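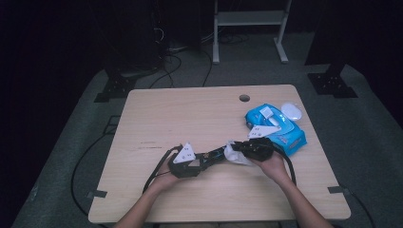 The table, with the scratches I mention further down.

9/20/18

I have worked from home since January, and most of that time has gone on getting the desk wrong. Welent, who I do the bulk of my work for, closed their small office and offered us 192 pounds each towards furniture. I spent mine in a single evening on a glass desk from Norard. It looked fine in the shop. At home it was cold on the wrists, it showed every fingerprint, and it rocked whenever I typed at any speed.

I sold it after 3 months and got back less than half.

The light wood one I use now came second-hand from a clearance place in Sepp. It cost 40 pounds, plus a favour for the lift home. It has rounded corners, so I no longer catch my hip going past, and a hole near the back edge for cables. There are faint scratches all over the top and a few darker scuffs left of the middle. I tried oil on them, then a wax stick, and neither made much difference. I have stopped looking at them.

Height matters more than I expected. My old chair was too low and my shoulders ached by lunch. I raised it, and then my feet didn't sit flat, so there is now a box file under the desk full of old Nundeo invoices. A proper footrest would be tidier. I keep meaning to buy one.

Light was the other problem. The window used to be behind me and I spent the mornings squinting at my own reflection in the screen. Turning the desk side-on took ten minutes and meant moving a bookcase – I should have done it in the first week.

I still don't like working in the same room I eat in. At six I put the laptop in a drawer and shut it. Some evenings I take it out again, usually when there is a piece due. The last one was 3,000 words on drainage and I finished it at the kitchen worktop, standing up.

Next job is the chair, which has started to creak.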